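Most teams that gather examples for two-armed machines still report progress as a total. At Wisetti we did the same until June, when the Bolside set stood at 3,003 episodes and the learned policy still failed on anything with a cable.

A total says how long people worked. It says little about which states the learner has met, and a cable has far more of those than a rigid cup or box.

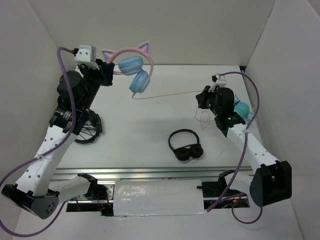

*Last changed: Jul 10, 2023*

With headphones held up in one gripper and the lead pinched in the other, the slack between them is the hard part. An operator corrects for it without thinking. The learner can copy the correction only if the slack varies from one episode to the next.

I would take 101 episodes with the cable laid differently each time over the full set recorded from a tidy start. Estolberg should write that into its collection rules, and drop the daily quota of 46.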